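**Workshop notebook, Tanum bench – December, entry 12**

Present: Y. Nam, T. Barua, P. Mercado. Entry written by Y. Nam, 3:40 p.m.
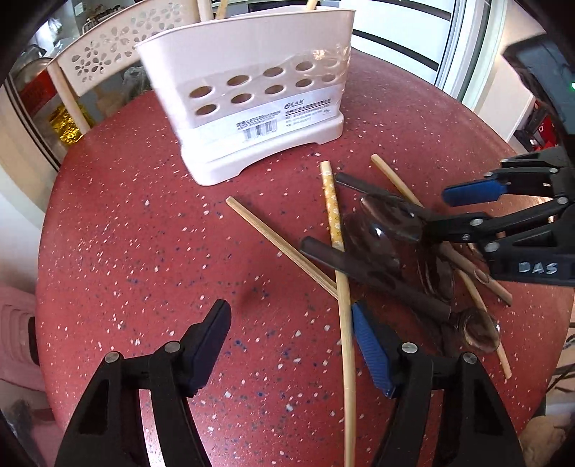 The purpose of the afternoon session was to continue the utensil sorting work on the paired hand-held grippers, and to decide whether the present finger pads are acceptable for long, thin objects. The session began after the pivot screws on both units had been checked and retightened. Mr. Barua applied thread locker to one screw on the left unit, which had backed out during the previous session.

**Task as set**

Chopsticks and cutlery are placed in a loose pile on the red table. The operator is to pick each item and stand it in the white caddy at the far side. Crossed items may be separated with the second gripper, but fingers and other tools are not permitted. The caddy is not fixed to the table. Ms. Mercado proposed weighting it with a steel slug, and this was deferred until the pads have been settled.

**Observations**

1. Wooden chopsticks are held securely when gripped near the middle. Gripped near one end, they rotate in the jaws before they reach the caddy.
2. The yellow chopstick slips more often than the wooden ones. The finish is presumed to be the cause, but no friction measurement has been made.
3. Spoons are best approached by the handle. Closing on the bowl gives poor contact, and the spoon turns over when lifted.
4. The fork gave no trouble except when its handle lay under another item.

Ms. Mercado reported hand fatigue after the second set. The trigger return spring is stiffer than the one specified in the Samonte drawings, and a softer spring should be tried before the next long session. The substitute came from the mixed box, and its rating was not recorded at the time. This was my error.

**Log**

Attempts to date on this task: 389. Of these, seven were discarded because the encoder on one unit lost its zero. Mr. Barua has since shortened the encoder cable and added strain relief at the body. The fault has not recurred, although one afternoon is too short a period to regard the matter as closed.

**Actions**

- T. Barua: print new pad backings with a shallow V groove, part 3553, and fit them to one unit only for comparison.
- P. Mercado: locate the softer springs, and label the bag.
- Y. Nam: revise the task sheet to state where on a chopstick the grip should be taken.
- C. Buenaventura (absent): confirm whether the Prelton order includes spare pad material – the present sheet will cover one more pair.

Batteries were placed on charge at the close of the session.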